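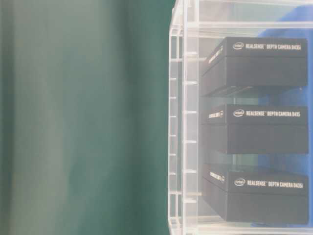
*A clear acrylic display rack.*

# Stop resting your steak for so long

Every recipe for steak now ends the same way. Take it off the heat, cover it loosely with foil, and walk away for 10 or 15 minutes. I followed that rule for years, and I ate a lot of lukewarm steak.

I think the rule is fine for a roast and wrong for most of what people cook on a weeknight. A thin skirt steak or a supermarket sirloin doesn't hold enough heat to sit around. By the time you have set the table and found the good knife, the crust has gone soft from its own steam and the fat has started to turn waxy. You did all that work to get a hard sear and then you covered it with foil.

The usual argument is about juice. Cut a steak right out of the pan and you get a puddle on the board. Let it rest and the puddle is smaller. I don't dispute that. But look at what happens to the puddle. If you slice on a board with a groove, or straight onto the plate, the juice goes over the meat or into the rice. I pour mine back into the pan with a spoonful of butter and a squeeze of lime and it becomes the sauce. I have never thrown it out.

I used to cook on the line at Lunde, a small place in Clorndale that has since closed. We had 12 seats at the counter and the grill was right behind them. Skirt steak came off the fire, sat on a wire rack for as long as it took to dress the salad, and went out. People at the counter could still hear it. Not one plate came back because the meat was dry. A few came back because a server let them sit in the window, and that was a temperature complaint every time.

My friend Tahmineh Shokri disagrees with me, and she cooks better than I do. Her view is that home cooks run their pans too hot and pull the meat too late, so the rest is the only gentle thing that happens to it. She may be right about the pans. I would still fix the pan first. Turn the burner down a notch after the first side, flip more often, and take the steak off a little before you think you should. A thick ribeye does need some time for the middle to catch up, and I give a thick one 4 minutes on a rack with no foil. For anything thinner than my thumb I go straight to the knife.

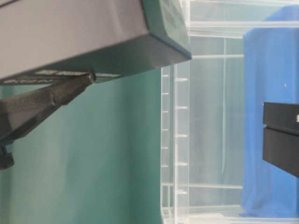

*Dark gray housing with a teal-green edge.*

The rack matters more than the clock. Meat that sits flat on a cold plate steams on the bottom and loses the crust you paid for. A cooling rack over a sheet pan costs very little, and most people who bake already own one. If you don't have one, lean the steak against an upturned saucer. It looks silly and it works.

The other thing I would drop is the long marinade. A bag of skirt steak in lime juice for 48 hours does not taste like more lime. It tastes like canned meat, gray on the outside and mushy when you chew it. Acid works on the surface and it works fast. I do 30 minutes while the grill heats, with salt, garlic, a little oil and some chile, and I add the fresh lime at the table where you can taste it. If you want to start the day before, use salt alone and leave the steak uncovered in the fridge. It browns much better dry.

I know why these rules stick. They are easy to write at the bottom of a recipe, and a long wait feels like care. But a cheap steak is a quick dinner. It should be hot, a bit charred and on the plate while somebody is still looking for a fork.

Try it once with two steaks from the same pack. Foil one and leave it for the full time. Slice the other as soon as you can stand to touch it, salt both, and eat them in the order they were ready. At my house the first one is gone before the second gets unwrapped.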